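Wrist-mounted or head-mounted view for a shelf wiping arm?

Posted by Silvana Bezerra

I'm building a small two-arm unit in a shared workshop in Pedby. The job is wiping store shelves without taking the stock off first. The arms have 6 joints each, running off a Jutine motor board. My training set is 1,161 clips of people wiping shelves, all from head height.

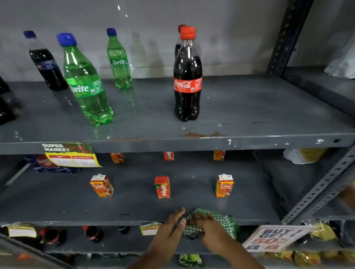

The policy does fine on an open board. With bottles or small cartons standing behind the cloth, it stops early and leaves a strip at the back. It also treats the angle braces on slotted racks as part of the shelf edge and plans straight through them. I can add a wrist camera on each arm, but that means recording again. Is it worth it, or should I fix the labels first?

Yuto Nagano

Labels first. Check what you marked as the end of the stroke. If it is the point where the hand slows down, the policy learns to stop wherever a person hesitated, and people hesitate near bottles. Mark the far edge of the cloth contact instead and retrain on the same clips.

The brace is a separate problem. Model it as a fixed obstacle with about 15 mm of clearance and keep it out of the learned part. Racks don't move during a pass.

After that, add one wrist camera, on the wiping arm only. From head height the hand covers the contact area for most of the stroke. I went from head only to head plus one wrist on a similar build and needed 3,344 clips before the back strip came out clean. Lock the exposure. Shiny bottles upset auto exposure at close range.

plesteck_user

What cloth are you using? Checks gave me trouble. Switched to plain and it was better, didn't measure it.

Trindade

Use a longer cloth holder.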